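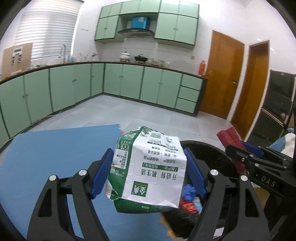

The author of the Kerari novels doesn't use her own name on them, and didn't want it used for this interview either. The covers say Sorkia. She picked it as a password in her twenties and liked how it looked written down.

We met on a Friday at her place, at the kitchen table, where she does most of her writing. She works from six in the morning until she has to leave for her day job in freight scheduling. The third book in the series is with her editor now and she has started on the fourth.

"I write crime because I read crime," she says. "My mum had shelves of it. I tried a family saga once and by chapter two I'd put a body in the boatshed, so I gave up pretending."

Kerari is a made-up river town with a closed cannery, a two-officer police station and a ferry that runs when it feels like it. The first book opens with the ferry operator missing and the engine still going. She had the town long before she had a plot. For years it was a hand-drawn map in a drawer, with the street names changing every time she took it out.

"I knew where the butcher was. I knew which side of the road flooded. I had no idea who lived there."

The first draft took her six years, with long gaps. It came to 321 pages and she threw out most of the middle. The detective was a man in that version, newly arrived from the city, and she was bored with him. When she made the detective a local woman who had gone to school with half the suspects, the book started to move.

"She can't ask anyone a question without them bringing up something from year nine. That was useful. I didn't have to invent reasons for people to be cagey with her." 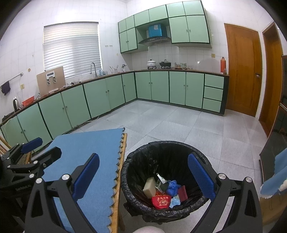

The kitchen floor and its green cupboards.

She sent the manuscript to agents for a while, and kept the replies. A few were encouraging, most were form letters. In the end she went straight to Prins, a small press that was reading unagented crime that February. They took the book and asked for a second one on the same contract.

The advance was modest and she is open about that. So were the early sales. By the end of the first year the book had sold 2,181 copies, a good share of them through libraries and a handful of independent shops that kept recommending it.

"I was happy with it. My editor was happy with it. You hear about the ones that go off like a rocket, and I'd have liked that, but I still had a job and a second book due."

The second book, Clalen, was harder. It takes its name from the farm where most of it is set, and it moves between two winters a generation apart. She wrote the older storyline first, start to finish, then the newer one, then spent months cutting them together on the living room carpet with a pair of scissors. She says she wouldn't do it that way again. The new one is told in order, by one person, over nine days.

Readers have noticed that her books have very little police procedure in them. She did try. She read manuals and sat through a coroner's public hearing, and took pages of notes. Hardly any of it got used.

"What I kept was how much waiting there was. Everyone sits in a corridor with a bad coffee. So my people wait a lot. They talk while they're waiting, and that's where they slip up."

She doesn't outline. She knows who did it, and she knows the last conversation in the book, and she writes toward that. If she is stuck she goes back to the map — it's pinned up now — and walks a character from one end of town to the other until they meet somebody.

Her editing habits are stricter. Each draft gets printed, read aloud and marked in pencil. Adverbs go first, then weather. She allows herself up to two dreams per book and so far has used none.

The ending of Clalen has drawn the most mail. The killer is known to the reader and to the detective, but there is no arrest, and the final chapter is a school fete.
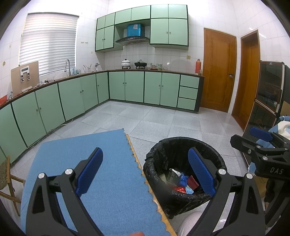

Mel wrote to her that she had thrown the book across the room at the fete, picked it up again, and decided by the next morning that an arrest would have spoiled it. She did want to know whether the detective ever tells her sister what she knows. Sorkia wrote back that she would have to wait for the third book, and that the sister is in it from page one.

Not all the letters are as forgiving. One reader returned a copy to the publisher with the last chapter rewritten in the margins, handcuffs included. She thought some of it was pretty good.

She is cagey about how long the series will run. There is a storyline about the cannery that she has been putting off, and she would like to get to the ferry operator's son before he grows up. After that she might leave the town alone for a while and write something set in a city, with lifts and parking fines.

For now it's the fourth book, and she has the first three chapters. The detective has a broken wrist and can't drive, which means she has to be driven everywhere by people who want to know what she's working on.

"That's the whole idea at this stage," she says. "A woman stuck in other people's cars."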